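I met Oana Barbu in her kitchen in Atcombe, which smelled like onions and butter (I had skipped lunch, big mistake). She tests pans for Zitwood, a small cookware maker, and she had a saucepan going before I got my coat off.

"Everybody buys too big," she told me. "They see a 12-inch skillet and think, great, more room! Then they fry one egg in it."

So what should a beginner get? A small saucepan with a lid that fits, she said, and one heavy skillet. Her mother, Lăcrămioara, cooked for 24 people every June with hardly more than that -- plus a soup pot borrowed from next door.

I asked about nonstick, because mine is a wreck. She laughed at me! "You're heating it empty, aren't you?" I was. Medium heat, she says, and fat in the pan first. And let it cool before it goes near the sink.

We ate the onions on toast. She wouldn't tell me which pan she'd save in a fire, but she kept one hand on the old saucepan the whole time I was asking -- the one with the dented lid she got for 20 dollars.

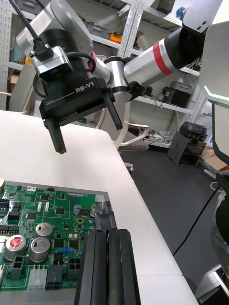

Issue 60, page 12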